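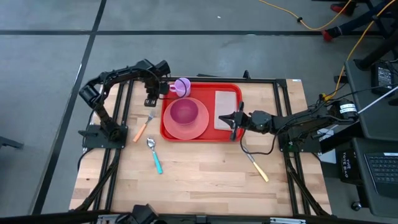 Drekwood Hall kitchen - opening inspection
Date: 2024-11-23
Checked by: Hiwot Tsegaye
Second pair of eyes: Getachew Ambaye

Fridge at or below 5 degrees
OK. Reading 3. The new door seal is brilliant, it closes with a proper thump now.

Freezer at or below -18 degrees
OK. Could do with a defrost before February.

Hot water at both sinks
OK at the big sink. The hand basin takes an age to warm up - Borghild has asked for a plumber.

Soap and paper towels at hand basin
OK. Spare rolls are on the top shelf, behind the flour.

Fire blanket and extinguisher
OK. Extinguisher tag 2069 in date, pin in place. Blanket tabs hanging free.

Gas shut-off reachable
Not OK on arrival, OK now. Crates were stacked in front of it. Please, please keep this corner clear!

Crockery and cutlery
OK. One chipped saucer thrown out. I love how much better the cupboards look since Adanech sorted them, you can find everything.

Chopping boards
Replace the green one, the grooves are too deep to scrub. The rest have years in them.

Allergen folder
Updated for the soup and both cakes. Rawiri to add the flatbread recipe.

Floor and exits
OK. Back door opens fully. Mat by the cooker curls at one corner - taped for today, needs a new one.

First aid box
Blue plasters down to 13. Burn gel fine. Eye wash ordered, reference 574.

Result: pass, with three things to fix (green board, mat, hand basin). A really good one, well done everybody who scrubbed the extractor filters. They gleam!

Signed: H. Tsegaye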